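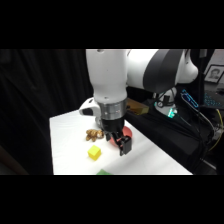
## Setting the table for robot club

These are the tips we pass along at the start of every season at the Trellthorpe after-school robotics club. Most of them came from kitchens and sewing rooms long before they got anywhere near a robot arm, and I suspect you'll find a use for one or two at home even if you've never picked up anything with a gripper in your life!

**Cover the table in white.** An old flat bedsheet does beautifully. Small things show up against it, and when a student is hunting for a dropped screw at the end of a long afternoon, that matters more than you'd think. Iron it if you have the patience (I usually don't), then pull it snug and clip it under the edge so it can't creep.

**Hang something dark behind.** A plain black curtain on a tension rod hides the coats and backpacks and the general comings and goings, and the kids settle down faster with less to look at. Wash it separately the first time, please. I have a set of gray dish towels that used to be white.

**Raid the toy box and the cupboard.** For pick-and-place practice you want a mix - a bowl, a cube, a plush toy, a cloth. Hard things with flat sides are the friendly ones, so begin there and save the plush for the second week. Leave glass and your good china on the shelf.

## Keeping cords under control

A moving arm will find any loop of cord you leave it. We use soft hook-and-loop straps, the kind sold for garden hoses, and leave a bit of slack at every joint so nothing tugs when the arm stretches out. Zip ties work too, but then you're hunting for the snips every time something changes. Have a student move the arm slowly through its whole reach before the real run, with a second student standing by the stop button and doing nothing else at all. 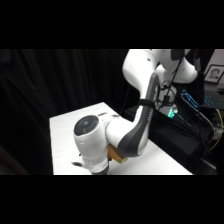

Hong wrote in to say that their team labels both ends of every cable with masking tape and a laundry marker, and that setup went from 30 minutes to 7 once they started. We've borrowed the idea, and I've begun doing it behind my television as well.

## Cloths and bowls

Fabric is the hard part of the Nilier challenge, and it's where the younger students get discouraged, so be generous with snacks that day. A washcloth or napkin with a little body to it is easier to grip than anything thin or silky. Bunch it up a little so there's a ridge for the fingers to close on.

Shallow bowls are kinder than deep ones when you're starting out. If yours skate around on the sheet, a square of rubber shelf liner underneath will hold them still.
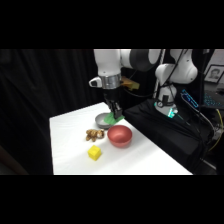
## Packing up

- Shake the sheet outdoors, then fold it with the clean side in.
- Wipe the bowls and the cube with a damp cloth and let them air dry.
- Plush toys go in a mesh bag on the gentle cycle once a month, low heat or none.
- Put the practice things together in one lidded bin, and tape the list inside the lid.
- Write down the last thing that worked in the Skarent notebook before anybody goes home, even if it's only a line.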